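Perudetti 3 Hand-Guided Teaching Kit

Product code: PD3-3598
Availability: in stock, sent out within 11 working days
Made by Kesix

Overview

The Perudetti 3 lets an operator show a robot arm a task instead of writing it out as a program. There are two ways to do this. You can hold the arm by its guide handle and move it through the job, or you can sit at the desk and drive it with the remote hand unit. Both methods save the same kind of recording, so a set of demonstrations can mix the two.

The kit fits most small bench arms that have a standard tool flange. It comes with a two-finger gripper, and a small wrist camera that records along with the joint positions and the opening of the gripper.

Teaching by hand

Press and hold the button on the guide handle and the arm goes slack enough to move with one hand. Let go and it holds its position. The gripper opens and closes with the thumb wheel. Keep your fingers on the handle and away from the wrist camera, as a hand across the lens will spoil the recording.

Teaching by remote control

The remote hand unit is a trigger grip on a jointed stand. The arm follows its movements at full, half or quarter scale. We suggest half scale for picking up dishes, lids and other light items, where the last few centimetres of the approach matter most. Go in with the fingers wide open, line up on the rim, then close slowly. Shiny plastic throws back glare at some angles, so it is worth recording the same pick from several starting points.
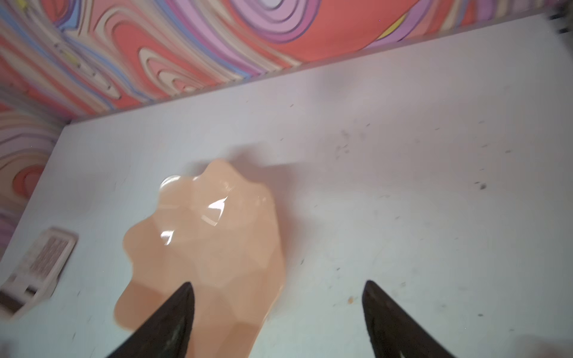
Recordings start and stop with the foot pedal. A short press marks a good attempt and a long press throws it away. Each saved attempt gets a number and a time, and can be played back on the desk screen before you go on to the next one.

What is in the box

Guide handle with flange adaptor
Two-finger gripper, black
Wrist camera with bracket
Remote hand unit and stand
Foot pedal - 3 m cable
Benmoussa recording software, one licence
Printed set-up guide

The arm, bench and computer are not included.

Spare parts

Gripper fingers are sold in pairs under part number 302. The inner faces mark with use and this does no harm, but change the pair if a tip is bent or chipped. Foot pedals and camera brackets can be ordered singly.

Compatibility

Recordings made with the older Preltavetti handle will open in the current software, though without wrist camera footage. The Preltavetti foot pedal does not fit.

Training and support

A half-day set-up session can be added to any order. Sessions are run by Chathurika Pathirana and can be held at your site or ours. New dates for February are now open for booking.

Page last updated 26 January 2023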